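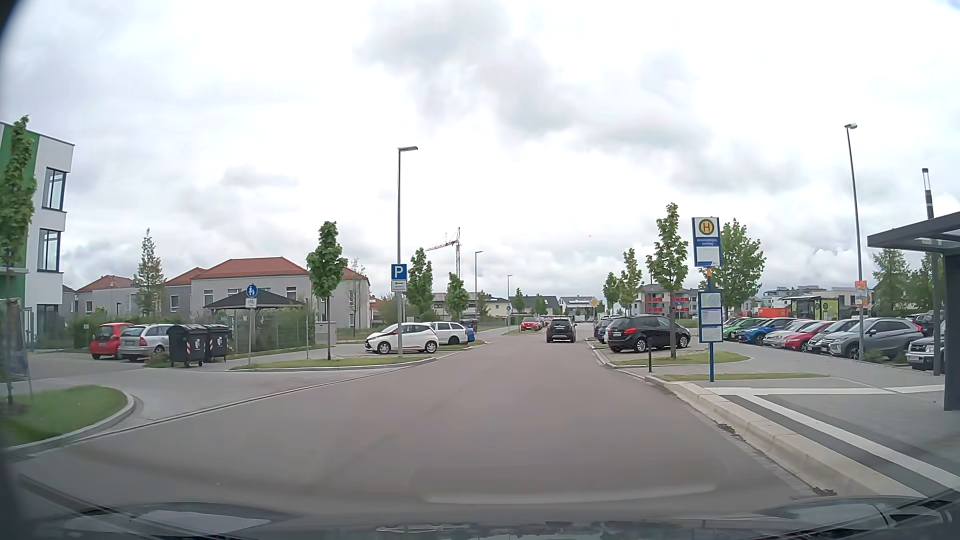 まめだいふく

自動運転バスの学習用データに枠をつける作業をしています。始めてまだ日が浅いので、ルールの読み方で迷っていて、経験のある方に教えてほしいです。

うちで使っている手引きは「Nazarenko」というプロジェクト用に作られたもので、ツールはDusatoraです。手引きには車両の状態を「走行中」「一時停止」「駐車」「判定不能」から選べと書いてあるんですが、1枚だけ渡されたときにどこまで決めていいのかが分かりません。道路の右半分に後ろ向きの黒っぽい車がいますよね。先輩は「車道にいるんだから走行中でしょ」と言うんですけど、止まっているかもしれないし…。その左の奥のほうの小さい赤い車も、路肩にいるからといって駐車にしていいのかどうか。

あともう一つ、右手前のバス停です。ポールと時刻表の板だけ囲めばいいのか、ホームの白い誘導ラインも含めるのか、上屋はどうするのか。手引きには「停留所設備は一体として扱う」としか書いてなくて、一体ってどこまで？となってます。わたしは最初ぜんぶ大きく一つの枠で囲んで出して、差し戻されました(泣)

手引きの200ページ目あたりに例外の話があるらしいのですが、検索してもひっかかりません。Trindudville周辺の分だけで1173枚あるので、早めに方針を決めたいです。よろしくお願いします！

2020年10月18日

くろねじ工房

似たような案件を何年かやってます。状態ラベルについては、うちのチームは「静止画1枚で決めていいのは、置かれている場所で言えることだけ」という決まりにしてます。駐車枠に横向きで収まっている右側の黒いミニバンみたいなのは「駐車枠内」。車道にいる後ろ姿の車は「車道上」まで。走っているかどうかは前後のコマを見る人の仕事にして、1枚しかもらえないなら遠慮なく「判定不能」です。

先輩の言うことも分かるんですよ。判定不能ばかりだとデータとして使いにくいって怒られますから。でも、思い込みで「走行中」が混ざると、あとから探して抜くのが本当に大変です。うちは一度4000件ぶんやり直しました。あれはもうやりたくない……。

路肩の赤い車は、手前の草地で下のほうがどのくらい隠れているかを拡大して見てから、遮蔽の欄も埋めておくといいと思います。遮蔽率をぴったり書こうとして悩む人が多いんですけど、手引きに段階があるならその段階で選べば十分です。

バス停は、うちだと枠を分けます。
・ポール(上の「H」の丸いマークから根元まで)
・時刻表の板はポールの属性にして、別の枠は作らない
・上屋は別の構造物
・ホームと誘導ラインは枠じゃなくて領域の塗り分け

「一体として扱う」は、たぶん枠を一つにしろという意味じゃなくて、同じグループ番号をつけろという意味だと思います。Dusatoraにグループの機能があるかどうかは、使ったことがないので分かりません、すみません。

ゆず胡椒2号

全部囲んどけばいいと思う。細かいのはあとで機械が直すでしょ。うちはそれで通ってます。

そらまめ電鉄

上の方のやり方は、うちだと検収で落ちます(笑) 大きい枠の中に舗装も草地も車も入っちゃうので、モデルが「停留所ってこういう塊か」と覚えてしまうんですよね。

くろねじ工房さんにほぼ賛成なんですけど、標識のことも書いておきます。街灯のポールについている青い「P」の標識、あの下に矢印の補助板がありますよね。あれは本標識と補助板を別々に囲んで、親子の関係をつける、というのがうちの決まりです。矢印の向きも属性に入れます。1枚の枠にまとめると、矢印の向きだけ違う標識が全部同じものになっちゃうんです。白い小さい板に自転車マークのついた歩行者用の丸い標識も同じ扱いで、木やフェンスに目がいって見落としやすいので気をつけてください。

ずっと奥の黄色と白のひし形は小さいですけど、優先関係に関わるものは最小サイズの規定より優先して残す、というチームもあります。ここは手引きしだいなので、勝手に省かず発注側に一度聞くのがいいです。うちのときは窓口がItenで、質問票に画面の切り抜きを貼ったら次の日に返事が来ました。そちらの窓口が同じかどうかは分かりませんが。

それと、下のほうに見えている自分の車のボンネット！ 曲がった反射が映り込んでいて、自動の下書きがこういうのを別の車だと思って枠を出してくることがあります。うちは「自車」のマスクを最初に塗ってから作業を始める手順にしたら、誤検出を消す手間がだいぶ減りました。手引きに自車マスクの項目があるか見てみてください。

1173枚なら、先に2人で同じ束をやってみて、食い違ったところだけ表にして発注側に投げるのをおすすめします。方針が決まる前に全部進めちゃうと、差し戻されたときに泣けますよ〜。わたしは4月にそれをやりました。

相談広場 > 自動化・ロボット > 作業ルールと規格

このページを印刷する | メールで送る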